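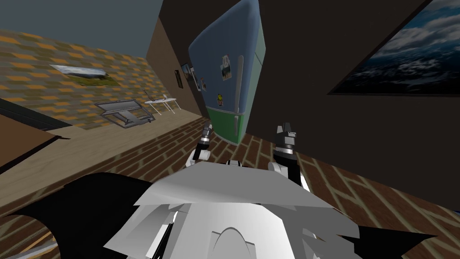
A reader in Wiriya wrote to us in February that she had stopped reporting faults in her rented flat, as every report was answered by a form asking her to report the fault. Her letter was short and perfectly polite. It described a position in which many tenants now find themselves, and it deserves a fuller reply than the one she received from her landlord.

Over the past few years most of the larger landlords in the district have closed their repair desks and moved the work to an online system. The Parell estate, with 300 homes, was among the first to do so. The case for the change was set out in a leaflet delivered to every household. Reports could be made at any hour, the right trade would be sent at the first visit, and tenants would be able to follow the progress of the work. These are sensible aims and this association supported them at the time.

Our support was given on the understanding that the telephone line would stay open. It was closed within 13 weeks. Tenants who cannot use the form, or whose problem does not appear among its headings, are now invited to write a letter. Damp is listed only under bathrooms. A front door that will not lock is treated as a matter of decoration unless the tenant knows to choose a different heading on the second page.

It will be said that such faults can be put right, and so they can. The greater difficulty lies in what the form does with a report once it has been made. A job is marked as closed when a visit has been booked - whether or not anyone has attended. If the tenant writes again, a new job is opened with a new number, and the waiting period starts afresh. Figures drawn from such a system will always look satisfactory to those who read them, and the tenant with a bucket under the ceiling will not appear in them at all.

Briteo, a smaller landlord on the north side of the town, has taken another course. It uses the same kind of form, but it has kept two members of staff who answer the telephone each morning and who know the buildings. They are able to say that the boiler in a given block is an old one, or that the water can be turned off behind the stairs. A tenant speaking to them does not need to know the proper name of the part that has failed.

We accept that this costs money. A desk must be staffed on quiet mornings as well as busy ones, and rents are already high. Yet a second visit by the wrong trade also costs money, as does a ceiling left to leak for around 3 months. Landlords seldom set these sums beside the wages they have saved, and we should like to see them do so in public.

The association therefore asks that no repair be recorded as complete until the tenant has agreed that it is, and that every landlord in the district keep a telephone line open on working mornings. We have written to Parell in these terms and await its answer.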